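Is Flirnberg Safe to Walk at Night? We Went and Checked

Before our weekend in Flirnberg, three separate relatives warned us to watch our bags. None of them had been there. One was thinking of Liltville, a different town with a different river.

We took the Tuesday evening safety walk, which leaves from the Nusden gate at dusk and lasts 2 hours. The guide pointed out which streets are well lit, which ones empty out after the shops close, and which bar charges extra if you sit down. The last of these was the only crime we witnessed.
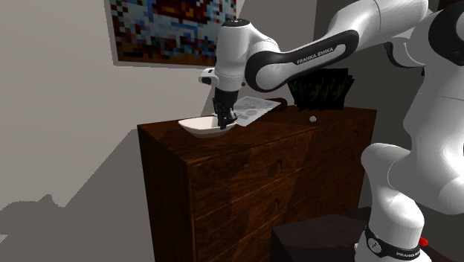

The old market is where people tell you to worry about pickpockets. We shuffled through it twice with our hands clamped to our pockets, looking far more suspicious than anyone else there. A woman selling plums moved her cash box farther away from us.

The station side is scruffier. The underpass smells the way underpasses do, and we took the street crossing after ten. The Escobedo parking lot has 400 spaces and, on our visit, 2 working lamps, so park near the exit if you're coming back late. Taxis wait on the north side and the ones we used ran their meters without being asked.

Our total losses for the trip were one umbrella, left on a tram. The lost property office opens at nine and closes for lunch at eleven.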